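Home Recorders Wanted for the Flidemora Project
Posted 2024-04-15 by Loubna Ezzat, participant coordinator

Hello, and thank you for stopping by! We are looking for patient, friendly people to help us gather examples of everyday housework, the kind most of us do half asleep, so that a learning system can pick up how it is done. You don't need to know a thing about robots. If you can fold a pair of pants and put them where they belong, you already have most of what we are after.

Flidemora is run by a small team at Arkmont, and we have been at it since last July. So far we have 1,973 usable recordings, nearly all of them kitchen work, and we would dearly love to move on to bedrooms and laundry. Clothes are hard for a machine. A cup keeps its shape when you pick it up, and a shirt certainly does not, so the system needs to see a great many people handling a great many garments in real rooms.
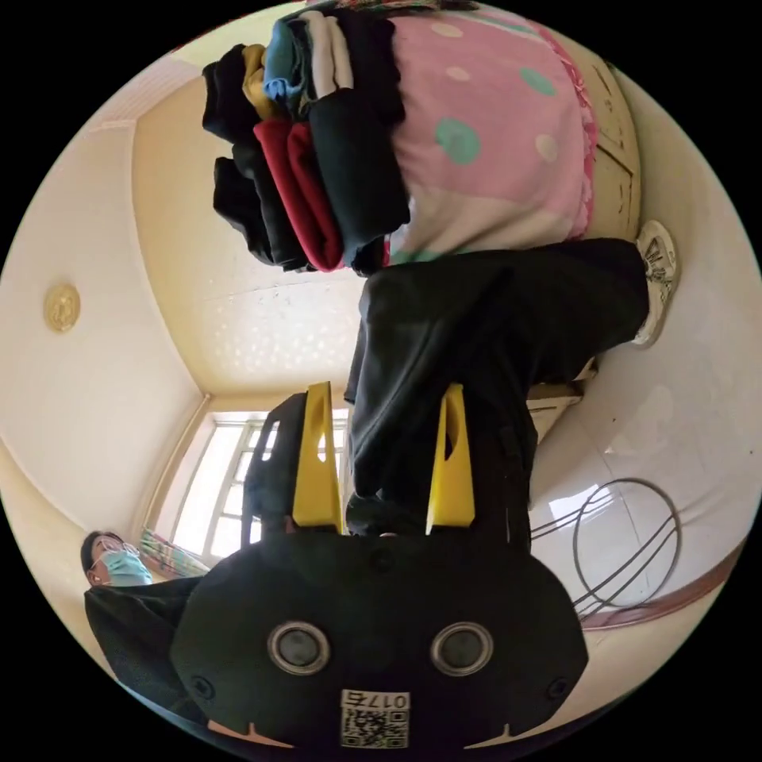 You would work with our hand-held grippers, which open and close with your own hand and record as you go. They feel clumsy for the first hour (everyone says so, and everyone is right), and after that most people stop thinking about them. We ask you to work at a natural pace and to leave your mistakes in. If a sleeve slips out of the fingers, just pick it up again and carry on, because the second try is useful to us too.

Recording takes place in homes, and we mean homes as people live in them. Quilts, blankets, mats, a pile of laundry at the foot of the bed: please don't tidy up for our sake. We send recorders in pairs, and you may be asked to work in your own place, in your partner's, or in one of the homes on our host list.

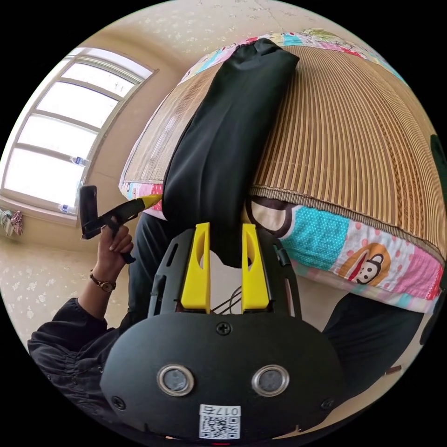 What the work involves

Each placement lasts 12 weeks, with two sessions a week. In a session you will pick up, move, fold and stack clothing and bedding, following a short task card that Kenza Kabbaj sends you the evening before. There is some bending and reaching over beds, and a fair amount of saying "one more time" to each other. You will also fill in a short log after every task, noting what you handled and anything that went wrong.

Dark clothes deserve a special word. Black fabric hides its own folds, and our early sets had far too little of it, so quite a few of the cards will ask for black garments in particular. If your closet leans that way, we would be delighted to hear from you. 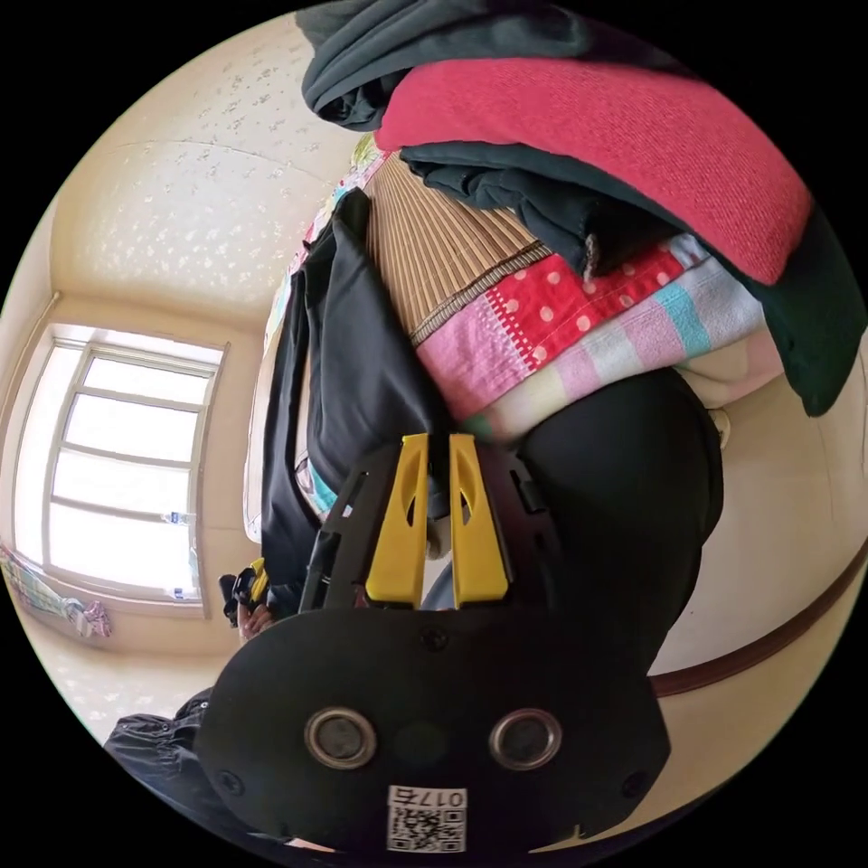 Training is paid at the same rate as recording and takes seven hours, spread over two days. Fouad Badawi teaches it, and he is very good with people who are nervous around equipment. You will learn how to start and stop a recording, how to hold the gripper steady, and how to check your files before you send them in.

Who we hope to hear from

Adults of any age and any background, left-handed people very much included. You should be comfortable standing for an hour at a time and happy to be in someone else's home. Please keep in mind that faces and belongings can end up in the recordings, so everyone in the household signs a consent form first. You can withdraw a session afterward by writing to us.

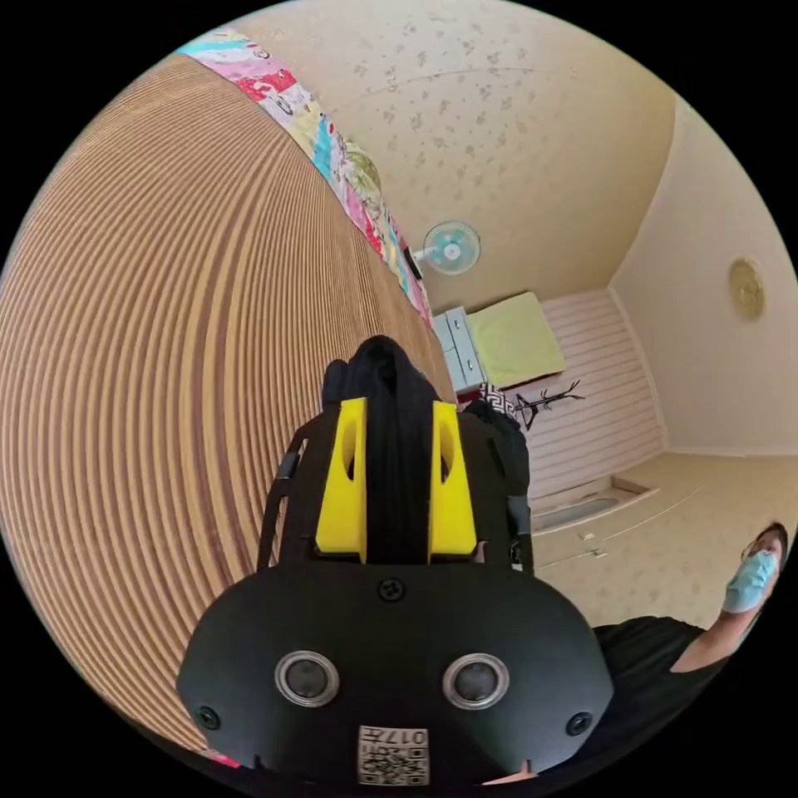
We have seven places open in this round. To apply, send a few lines about yourself to Mercy Were at the Arkmont front office, and tell us which rooms you could record in and which hours suit you best. A résumé is welcome but truly not needed. Mercy answers every message herself, so give her a few days, and feel free to ask her anything at all about pay, travel or the equipment before you make up your mind.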